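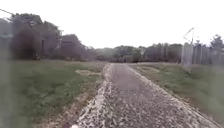 Akthorpe Moisture Probe for Sand and Aggregate Bins – Review

We run a small ready-mix yard, one mixer, three bins, and for years the sand moisture was judged by whoever squeezed a handful that morning. In May we put the Akthorpe probe in the sand bin and I'm very happy with it!

Fitting it took Vojtěch Lukáč and me one afternoon. The bracket bolts to the bin wall just above the gate, and the cable comes 10 meters long, plenty for us. Calibration is the fussy part. You dry out samples on a hot plate, weigh them, and type in the numbers, and the manual (translated, I think) skips a step between the second and third sample. I called Tóth, the dealer, and they talked me through it before lunch.

Since then we've batched 481 loads with it. The slump is so much steadier – our drivers used to add water at the site all the time and now they hardly touch the hose. After heavy rain the reading settles in 26 seconds or so, and the Jovel controller we already had picked up the signal without an adapter.
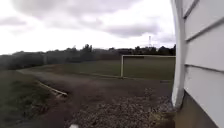
The ceramic face plate has worn a little over the months. Spares are sold separately, and swapping one means undoing four screws. I also tried a Skumgate probe a while back, cheaper, but it drifted whenever sand packed around the head and I was forever knocking it clean.

My one gripe is the display, which is hard to read in bright sun. I'm ordering a second probe for the fine gravel bin next month.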